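Warum ich gegen gleiche Stühle bin

In vielen Büros, die ich in den letzten Jahren betreten habe, stehen lauter gleiche Stühle. Man bestellt 70 Stück vom selben Modell und nennt das Einrichtung. Ich halte das für einen Fehler, und ich möchte es an einem Raum erklären, der mir sehr gefällt.
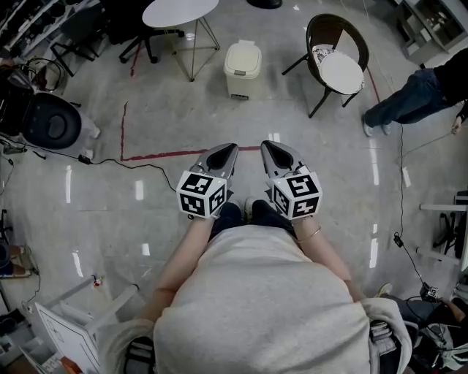
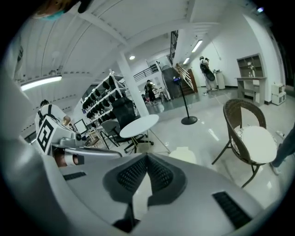
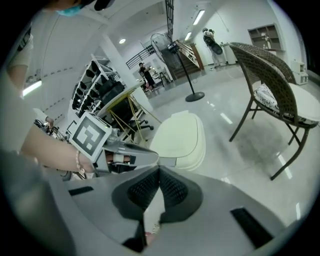

Drei Blicke in denselben Raum, im Mai.

Mir gefällt der Korbstuhl am besten. Er hat eine dunkelbraune geflochtene Lehne und ein weisses Kissen mit schwarzem Muster, und man würde ihn eher auf einer Terrasse erwarten. Ein paar Schritte weiter beginnt das richtige Büro, mit einem hohen Netzstuhl samt Kopfstütze und einem schlichten grauen Kunststoffstuhl. Kein Einrichter hätte diese drei zusammen verkauft. Mein Kollege Severin Nägeli sagt, es sehe aus wie nach einem Umzug. Ich finde, es sieht aus wie ein Ort, wo man sich seinen Platz aussuchen darf.

Denn die Menschen sitzen verschieden. Carola Brandes, mit der ich früher bei Moser gearbeitet habe, konnte auf keinem Drehstuhl länger als eine Stunde bleiben. Sie brachte am Ende einen Küchenstuhl von zu Hause mit und musste dafür einen Antrag schreiben. Einen Antrag für einen Stuhl!

Auch die runden weissen Tische verteidige ich. An einem runden Tisch gibt es keine Stirnseite, also muss auch keiner dort sitzen. Einen Nachteil gebe ich gerne zu: Der glatte, glänzende Boden macht einen solchen Raum etwas kühl, und ich würde mir einen Teppich wünschen. Aber einen Teppich kann man später kaufen. 70 gleiche Stühle wird man so schnell nicht wieder los.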